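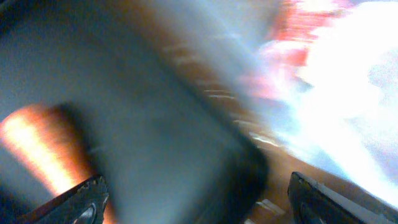 What does Trakska do?
We test robot grippers, arms, wrist cameras and controllers side by side and publish the results to the customers who order the comparison.

About us

Trakska is an independent test shop in Endwood. It was founded by Baoshan Tan and Joelle Sabbagh, who had both spent years choosing end effectors from data sheets that did not use the same units. The main lab is on Arthur Street. A second site in Sarkdale handles long-duration wear runs.

Each gripper is mounted on the same arm model and run through a fixed set of 210 pick-and-place trials. Finger profile, grip force and approach speed are logged per trial. Wrist camera footage is stored with the force data on a shared clock. A standard comparison covers 2 to 5 grippers. Controllers are swapped only after the mechanical trials are closed.

The archive holds 2,104 completed runs. Customers receive the raw logs for their own runs, including failed grasps and aborted cycles.

Staff

Baoshan Tan: test design
Joelle Sabbagh: customer contracts
Urmila Rastogi: cameras and calibration
Wenjie Guo: controllers and firmware
Muchen Lei: Sarkdale site

Trakska does not sell hardware and takes no commission on it. Test slots for the next quarter open in January. Requests should list the payload, mounting flange and controller interface.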